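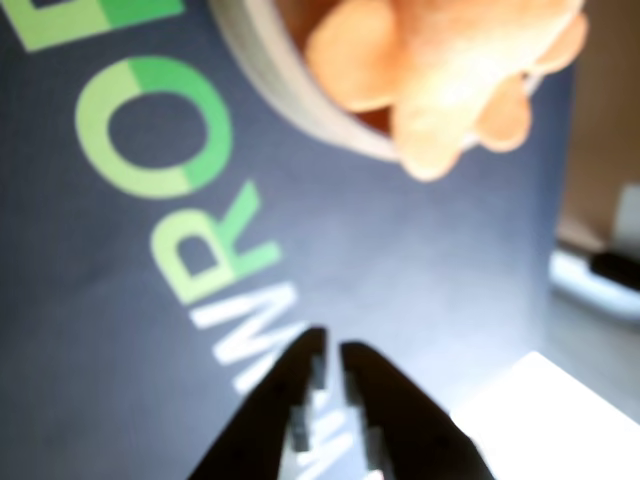
17 September 2025

I have had the Jimbridge tabletop arm kit long enough now to say something useful about it. A few people asked after my last post whether it was worth the money compared to building one from printed parts, so this is my attempt to answer that. I paid for mine. Jimbridge did not send it and they don't know I'm writing this.

The kit comes in two boxes. One has the arm sections and the motors, and the other has the gripper, the control board, the power supply, the small camera and all the screws. The screws are sorted into bags by step, and the bags are numbered, which saved me a lot of time. The instructions are a printed booklet with drawings. The drawings are good. The words next to them are not always about the same step as the drawing, and on page 11 they have the left and right sides of the shoulder joint swapped. I built it wrong, took it apart and built it again. If you buy one, look at the drawing and ignore the text on that page.

Assembly took me two evenings. I am slow and I don't like to force things. Chalerm Ratanaporn, who bought the same kit a month before I did, finished his in one afternoon, but he has put together other arms and he skipped the part where you label the motors. I would label the motors. He had to go back and find out which one was answering to the wrong number.

The gripper is the part I had the most questions about before I ordered, and the product page doesn't say much. It has two black fingers. Both of them move, so the middle of the grip stays put as they close, and that makes lining things up easier. The fingers that come with the kit are hard and a little slick on the inside faces. I put strips of rubber tape on mine the first week and took them off again because they peeled. Jimbridge sells a softer set under the name Pan, and I have not tried those yet.

For practice I started with soft toys. A plush toy squashes when you pick it up, so the fingers can be off by quite a bit and still get hold of something. That's good for learning the controls and not so good for finding out how accurate the arm is. A wooden block is harder. If you come in crooked the block turns and you end up pushing it across the table. I got to where I could pick up the plush nearly every time by hand control before I was getting the block even half the time.

Putting things into a bowl is a fair test too. You have to lift high enough to clear the rim, and on this arm the lift and the reach are tied together more than I expected. Going up also brings the gripper back toward the base a little, so you have to push it out again. After a few days I did it without thinking about it.
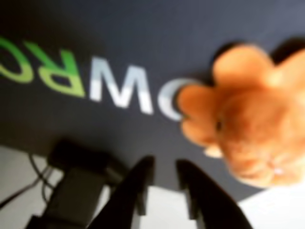
The cables are my main complaint. They come off the arm near the wrist and there isn't a proper channel for them. The booklet says to use the clips in bag nine, but the clips hold the cable too tight at the elbow, and with everything clipped down I lost some range when the arm was stretched out. I leave more slack than the drawing shows. It looks messier and I check that nothing is catching before I start.

The software is called Hiner. It runs on an ordinary laptop. You can drive the arm with sliders or with a game controller, record what you do and play it back. Playback is exact as far as the arm goes, so if the toy isn't where it was when you recorded, the arm closes on air. There is a training mode that is supposed to deal with that by learning from many recordings. I have tried it with one task and I don't have enough recordings yet to say anything fair. I'll post again in October when I do.

Two things about Hiner that bother me. It doesn't save your settings unless you close it from the menu, so if the laptop goes to sleep in the middle of a session you set the speed limits again from scratch. And the camera view opens with focus on automatic every time. It hunts back and forth when something moves close to the lens. You can lock it, under the third tab, and I wish it stayed locked.

Support has been fine. I wrote to them when the power supply started to buzz. Eulalia Lucero answered the next morning, asked for the number on the sticker (mine is 3532, in case anyone else from the same batch has the buzz) and mailed a new one without asking for the old one back. It took eight days to get to me here in Skuvadville, and that's normal for us. The new one is quiet.

I also asked her about the page 11 mistake. She said they know about it and there is a corrected booklet on their site. I looked and there is, but it's under Downloads and not on the product page, so you would have to know to go looking.

So, would I buy it again? Yes, at this price, for somebody who wants to start moving things around the same week the boxes come. If you already own a printer and like the building more than the using, you can make something close to it for less and you'll understand it better when it breaks. Chalerm thinks the motors alone are worth most of the price. I haven't priced them out.

What I'd want to know before buying a second one is how the joints hold up. The base joint on mine has a little play in it that I don't remember from the first week – not enough to miss a grab, but you can feel it if you push the arm sideways with the power on. I tightened the screws underneath and it helped some. I'm going to order the Pan fingers and some longer cable clips, and I'll put the part numbers in the comments once I know they fit.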